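Ticket: wrist view upside down in Forkumus, grasp planner picks wrong finger
Component: perception / camera transforms
Status: open, workaround in place
Opened by: Bushra Magsi

Okay so this one ate most of my weekend and I'd like somebody on the Khattak side to look at it before I start patching things I shouldn't.

Short version: since I moved the cell to the May build of Forkumus, the planner thinks the wrist camera is mounted the right way up. It isn't, and it never has been. The old build read the roll offset out of the Wolen calibration file and everything downstream was happy. The new one loads the same file, prints "extrinsics OK" and then (as far as I can tell) throws the roll away.

The first thing I did was dump the raw wrist stream to make sure the camera itself hadn't changed. Raw is the same tilted view as always, with the plants at the bottom and the table up top. 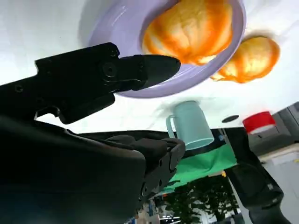
So then I replayed a log from before the upgrade, 3,718 frames, through both builds. Old build: bowl pose is stable, no complaints. New build: the first 1,379 frames are fine and then the bowl pose flips over and stays flipped until the end. I really expected it to be wrong from frame zero! That made me think the roll does get loaded and something resets it partway through.

Things I tried, in order:

Restarted the perception node. Fine for a bit, then it flips again.

Deleted the transform cache and rebuilt it. No change.

Swapped in the calibration file from the Vollbridge cell, just to see. Different offset, same flip, so I put ours back.

Turned off the self-mask. Now this one is interesting - with the mask off, the flip never happens. But then the planner counts our own gripper as an obstacle and refuses nearly every approach, so I can't leave it like that.

My guess is that the self-mask republishes the camera transform whenever it refreshes, and it's using the default one. The refresh interval in our config is 900 and I haven't found anywhere that says 900 what. If I set it to 3 the flip shows up almost right away, which fits.
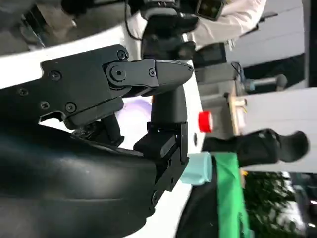 Wrist camera, raw stream, no rotation applied. Both fingers and the red cap in view.

For now I've pinned the transform in the launch file and set the mask refresh to manual. Picks run again, but the mask goes stale if anyone touches the finger offsets, so please don't change those without pinging me.

Still need from Khattak: which module owns the camera transform after startup, and whether the mask is supposed to publish anything at all. I can send the replay log and both configs.

Update, 6 July 2025: reran the replay with the pinned transform, all the way through, no flip. Leaving the ticket open until the mask refresh is sorted out.

Bushra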